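The cell at Penddale has a maintenance log, and the log has a first page, and the first page says "DO NOT TOUCH THE BLUE FOLDER." The technician who looks after the cell asked to go unnamed here, on the grounds that anyone who wants her will only want her to come and fix something. She has kept the two arms running since April. I asked her what the job consists of.

"Cables," she said. "Then cables. Then a bolt, for variety."

She does not come from robotics. She used to service packaging lines for Girnov, where a machine that stopped had a row of people standing behind it within the minute, looking at their watches. She says she misses the attention a little. When this cell stops, it stops quietly, and she may not find out until she comes back with her coffee.

Both arms are bolted to one aluminum rail along the front edge of the table, and most of her opinions begin there. A rail is a fine idea, she says, because you can move an arm without drilling a new hole in anything. It is also a terrible idea, because you can move an arm. If a mounting plate shifts by a hair, the arm goes on believing it is where it was yesterday, and it will reach for a block with complete confidence and close on air.

"People blame the software for that," she said. "They'll spend a whole morning on the software. I go and get the hex key."

So every shift starts with the plates. She checks each screw against a paint mark, left arm first, and then she sends both grippers to a taught point over the table and looks at where they end up. If the two disagree with each other, she loosens nothing until she has checked again. She learned that order the hard way and would not give details, except that it took up most of a Friday.

After the plates come the loops. Each gripper's cable leaves the wrist in an arc, and the size of that arc is a matter of some feeling. Too short, and the wrist runs out of slack when it turns, and the connector takes the pull. Too long, and the loop starts to catch on whatever the other arm is doing. She sets it by hand, runs the wrist to both ends of its travel at low speed, and sets it again.

"There's a number in the manual," she said. "I've read it. It's a lovely number."
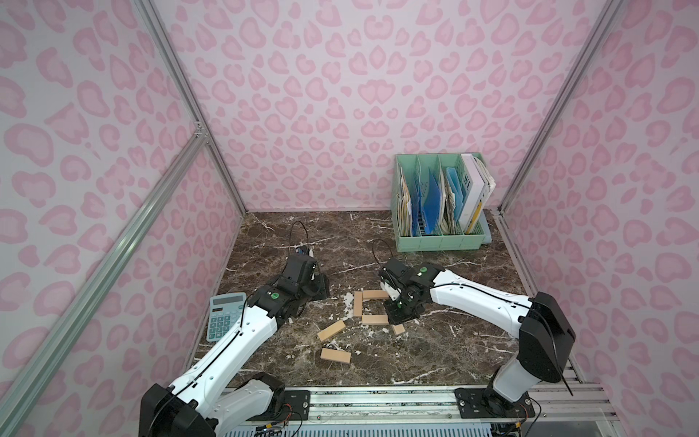

Solís would tie the cable down at two points along the forearm and stop fussing with the loop, and has told her so more than once, adding that a loop that needs adjusting every week was never set right to begin with. She reported this to me with great fairness, and then said that she had tried the ties. The cable held up beautifully. The connector at the other end did not, and connectors cost more than cable and take longer to arrive. The subject comes up again whenever one of them is in a good mood.

The work the arms do is wooden blocks, picked up and set down against each other on the tabletop. It looks like the gentlest job a machine could have. She disagrees. Bare wood sheds, and what it sheds ends up in the gripper fingers, where it packs into the slides and makes them close a little late. She goes over the fingers with a dry brush and the tabletop with a cloth. The cloth is supposed to be daily.

"Supposed to be," I said.

"You're writing this down, so yes, daily."

The tabletop is her other grievance. Somebody chose a dark marble pattern with pale veins all over it, and a pale chip of wood on a pale vein is as good as invisible until a block lands on it and rocks. She has asked for plain gray. The walls, a pink leopard print, she declines to discuss, having said everything she had to say when they went up. She will allow that a black cable shows up very well against them, and that she has caught a sagging loop from the doorway that way.

I asked about the worst fault so far. It was a small one, as they tend to be. The left arm began stopping partway through a reach, with no pattern she could see, and the log filled up with entries that all said the same thing. The total stood at 29 stops before she found it. A wire near the base had been pinched under the plate when the arm was last moved along the rail, and it only lost contact when the shoulder leaned out past a certain point. Replacing it took seven minutes. Finding it took two weeks, one of which she spent suspecting the power supply, to which she has since apologized.

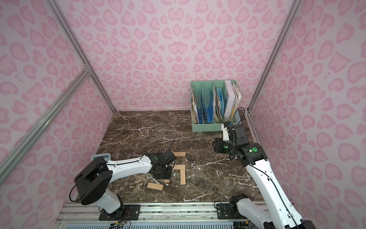

The Penddale cell with the left gripper down among the blocks and the right one near the file organizer.

Since then she routes the base wiring herself and won't let anyone slide a plate without her in the room. There is a form for it. She wrote the form. It has one question on it, and the question is "Did you look underneath?"

The software for the cell comes from Geltach, and she has no complaint about it beyond the fault codes. There are 2,216 of them in the list. In her time with the machine she has met four, and three of those turned out to be the emergency stop.

Does she trust the little green lights on the joints? She thought about that one longer than the rest.

"I trust them to be green," she said. A light can tell her that a joint has power. It has no view on whether a screw is backing out, and she has seen both at once. She listens more than she looks. The right elbow has a sound she likes, a low even hum, and when it goes up a little at the top of a lift she writes that down too, with the time. Two entries close together and she plans an afternoon around it. One on its own she leaves alone.

I asked what she would change if she had the money. A second set of gripper cables on the shelf, she said, already made up to length. A tabletop in one color. And a stool of the right height, because the screws on the plates are exactly where your back doesn't want them to be.

We were done by then, more or less, and she was looking past me at the right arm, which had started to lift. She held up a hand for quiet. Then she went to find her pen.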